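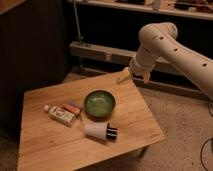

Radka Trajkovski told me I'd hate the narrator of Vikenby for a hundred pages and then want to adopt her. Well, it took me sixty!

So, Vikenby. It's a YA mystery set in a ferry town where a girl named Clenach keeps getting letters from her missing brother. I stayed up way too late with it – my own fault, I said one more chapter at midnight.

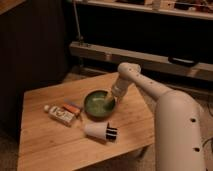 Green bowl, wooden table

The middle drags a bit (the whole school play thing, why?), but the lighthouse chapter made me yell out loud. I did guess who was writing the letters. I did not guess the reason, and I'm still kind of mad about it. 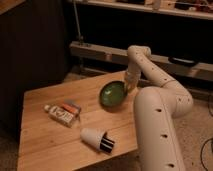 At the rim of the bowl

Next up is Feterari, which Nneka Nwosu lent me and which is 999 pages long, so see you next year I guess. Chinyere Ojo wants us to read it together – two chapters a night, no skipping ahead. I have already skipped ahead.
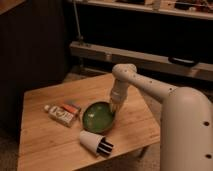
Over the table again

If you've read Vikenby, come talk to me about the aunt. I don't trust her one bit.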